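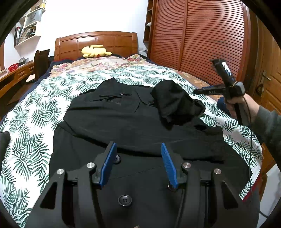
Two hand-held grippers at work on a black jacket during Skovley's comparison of finger designs.

Skovley Publishes Results of Hand-Held Gripper Comparison

PRAVWOOD – Skovley has released the results of a comparison of finger pads for its hand-held grippers, carried out in furnished bedrooms over 11 weeks. Operators recorded 811 garment handling runs with 21 finger designs, working on jackets, shirts and bedding.

Ridged fingers held thick cloth best. Smooth pads slipped more often at collars and cuffs.

"Jackets gave us the most trouble," said Olga Sepúlveda, test lead at Skovley. "The sleeves bunch up and the buttons catch."

Benito Paredes of Verkent, which supplied the pads, said a softer version will go into testing in December.

The full report runs to 20 pages and is available on request.

Media contact: Skovley Press Office, Pravwood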